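Votine 2.37
Duplicate file finder for the desktop
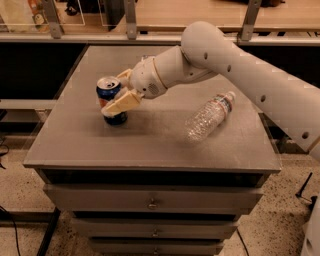 White robotic arm with a soda can in its gripper.

Votine is a Java program that looks for duplicate files in one or more folders and writes a list of them to a text file. Nothing is deleted or moved unless the user asks for it. I wrote it to clean up an old backup disk and have kept it up to date since then.

Files are first grouped by size. Files of the same size are then compared by checksum, and, if the option is set, byte by byte. The byte comparison is slow on network drives and is off by default.

Features

Search in several folders at once, with or without subfolders
Filter by extension, size or date of last change
Report as plain text or CSV
Command line mode for use in scripts
Interface in English and Spanish

Requirements

Java 8 or later
66 MB of free memory (more for folders with very large numbers of files)
700 KB of disk space

Installation

Unpack the archive in any folder and run votine.jar. Settings are kept in votine.ini in the same folder, so the program can be run from a USB stick. To remove it, delete the folder.

Known problems

Symbolic links are followed, and a link that points to its own parent folder will make the search run until it is stopped by hand. File names longer than the report column are shortened in the text report but not in the CSV file.

Changes in 2.37 (15th February)

The size filter accepts KB and MB. Reports made with Huanca, the older version of this program, can be opened again.

License: freeware. Source code is included in the archive.
Author: Wálter Escobar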